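Zeleke HG-2 hand-held gripper: notes after one budget cycle

Filed under: Equipment, Purchasing

We needed hand-held grippers for recording manipulation tasks at benches where a full arm would not fit or could not be justified. The shortlist came down to the Zeleke HG-2 and the Pleletov trigger unit. We bought two of the Zeleke. This review covers what they cost to own, how they are built, and what to put in the budget besides the gripper.

Price and what is included

The gripper body is 218 dollars. That buys the handle, the linkage, one pair of fingers and a camera bracket. It does not buy a camera, a lens, a memory card or a case. The bracket takes a standard quarter-inch screw, so a camera already in the cupboard will probably fit, but check the weight. Anything much heavier than a small action camera makes the unit nose-heavy, and operators start resting it on the bench between grasps.

Spare fingers are 40 dollars a pair. Order one spare pair per gripper with the first purchase. Zeleke ships them from a single warehouse, and our second order, placed in November, arrived well after the work it was meant for. The Pleletov costs less up front, but its fingers are molded in one piece with the linkage, and a damaged tip means replacing the whole front end.

Build

The body is a two-part shell held with machine screws. The screws go into threaded inserts, a good choice for something that will be opened often. The trigger return spring is stiff for the first few days and then settles. Travel is even from open to closed, with no dead zone that we could feel.

The joints are the part to watch. Ours developed a small amount of side play, enough to feel by hand and not enough to affect grasping. Tightening the pivot screws a quarter turn removed it. Overtightening makes the trigger drag, so do it by feel and stop early. The manual gives no torque value for this.

The fingers are rigid and have no pads. On boxes, blocks and tool handles this is fine. On glazed ceramic and thin plastic cups they slip unless the operator squeezes harder than looks natural, and the extra squeeze shows up in the recordings. We added adhesive silicone strip to one unit. It helped, though it has to be replaced often and should be listed as a consumable.

In use

A session of 55 minutes is the limit before hand fatigue affects the quality of the work. Plan for two operators taking turns at each gripper if you want a full morning from it. This is a labor cost and it is larger than the hardware cost within the first month. Our first budget left it out.

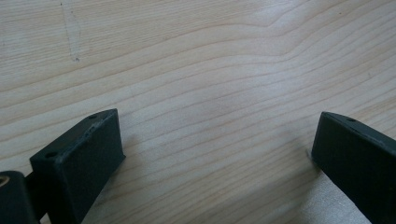

HG-2 fingers spread over a wood-grain surface, nothing in the grip. Small round holes are set into the narrow top faces.

With the camera mounted close to the fingers, both tips stay in view when the gripper is open. Matte black is a sensible finish at that distance. Bench surfaces are less cooperative: a desk lamp or overhead light can leave pale reflections on a smooth top, so allow money for a diffuser or a plain mat. We bought mats from Wunevico and have no complaints.

What to budget

For each station: one gripper, one spare pair of fingers, a camera and two cards, a mat, silicone strip, and operator time. Leave the carrying case until you know the unit will travel. Zestamby sells a foam-lined one that fits, but ours has stayed on the shelf.

Verdict

Recommended for bench work with rigid objects. Buy the Pleletov if you need only a short trial and can accept the cost of a damaged front end. Labs handling mostly smooth or soft items should wait for padded fingers, listed by Zeleke as planned with no date or price.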